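Vernis Learns to Put Things Down

Regular readers will recall that Vernis, our cup-handling policy, spent the spring grabbing glassware beautifully and letting go of it terribly. So in July we stopped collecting grasps and collected 210 demonstrations of placing instead, all on the shiny marble-look board, glare included. 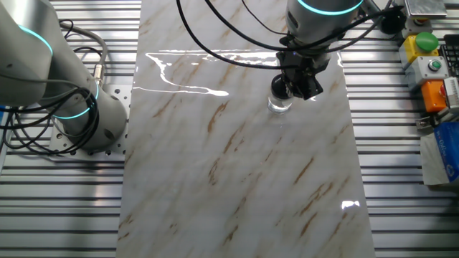
Skaleck wants to know why we didn't just dim the lights. Fair, and we tried it. The policy then did very well in the dark, a skill with few customers.

What helped was dull. We cut the training clips so that the last 11 frames before release counted extra, and we stopped throwing out the ones where the operator dithered.

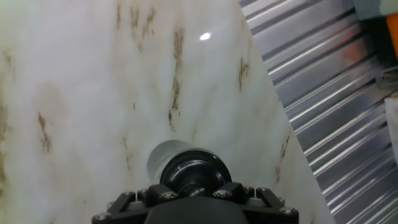 The wrist view got its own encoder too, after a week of arguing that it didn't need one. Over 100 test placements, the new version set the cup down upright 84 times. The old one will not be discussed in a family newsletter.

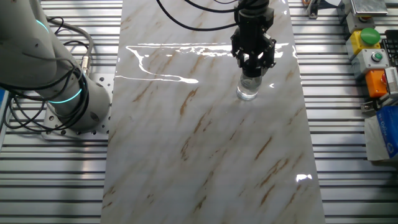 Hubáček

Next month we try two cups, then a stack. If your group has a better way to score "gently," please write in, as ours is currently a person listening for the clink.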